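Print this page | E-mail this page
3 min read

Single wing for a 12-and-under team – crazy or not?

Posted by edar_dad

First year head coach, town league, 12 and under. Assistant two seasons before this, mostly held the water and ran the bag drills. The guy who had the team before me ran a spread out of the shotgun and it was painful. Our center could not get the ball back there. We'd lose ten yards on a bad snap, then punt, then do it again.

So I've been reading old football books over the winter and got stuck on the single wing. Unbalanced line, direct snap, spinner plays, the whole bit. I love it. My wife is sick of hearing about it. But I have real worries and league sign-up for plays and formations is coming up (yes our league makes you turn in a sheet, dont ask).

Stuff I can't figure out:

– If my center couldn't snap in the shotgun, why would he be able to snap in this? Seems like the same problem.
– We have 16 kids. Is that enough to run two backfields or do I just pick four and stick with them?
– How many plays do you really put in before the first game? The book I have has something like a hundred and I got lost.
– Parents. One dad already told me his son is a quarterback and wants to know where he plays. In this thing the quarterback is basically a blocking back. Not looking forward to that talk.

We practice 2 times a week once school starts, more in late July if I can get the field. No big kids, one fast kid, a bunch of average ones who try hard.

Long drive out to the away fields at Brelent every other week so I've got plenty of time to think about it, too much maybe.
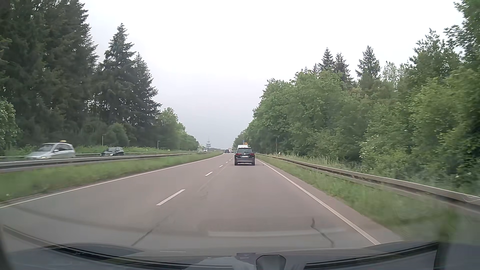 Stuck behind the black VW

Anyway. Has anybody here run it with kids this age? Did it hold up or did teams figure it out by the third game? Any help is good, even "don't."

Posted by Trefor Beddoe

Ran it four seasons with the Suvby 12s. Do it.

Snap first since that's your big one. Its not the same snap. Tailback lines up a lot closer than a shotgun guy, four yards or so, and the ball just needs to float back knee high. Soft. No spiral. Old timers had the center look back through his legs and you should let yours do that too, at this age he'll still get his block most of the time. With an unbalanced line he's got help on the strong side anyway. Have him snap 40 balls at every practice before anything else happens. Every practice. By week three nobody will remember he was the problem.

16 kids is fine. Pick one backfield. Then teach two more kids a single position each, so one spare tailback and one spare wingback. Tried the two full backfields thing my first year and neither one could run a spinner without handing the ball to a guy who wasn't there.

Plays – six. I mean it. Off tackle strong, sweep, wedge, the fullback spin up the middle, wingback reverse off that same spin, and one pass off the sweep. Off tackle is your whole team. If that play isn't getting four yards don't put in anything new, go fix the double team. Put the two best blockers side by side there and leave them alone.

Teams will load up the strong side by game 2. Good. That's when you call the reverse. If they're really cheating over, flip the formation, same plays to the left. Most kids that age don't notice you flipped until you've scored.

The quarterback dad: call the position something else. I called ours the captain and let him call out the cadence. If the kid can throw, try him at tailback, that's the real throwing spot in this offense. If he can't, well.

Mesh on the spinner will be ugly untill you walk through it with no line. Just the backs, on air, slow. Ten minutes.

Posted by coach_m_line

Agree on six plays. Would add a trap if you have one guard who can move, otherwise skip it.

Check your league rules before you turn the sheet in. We played a tournament over in Michailidis and they had a rule that the center couldn't be covered when the quarterback wasn't under center. Ref wanted to argue about who counts as the quarterback. Took forever. Get an answer in writing.

Wedge at the goal line. Every time. They know its coming, run it anyway.

Posted by rb_22

we tried this and lost every game lol. but we lost every game the year before too so

Print this page | E-mail this page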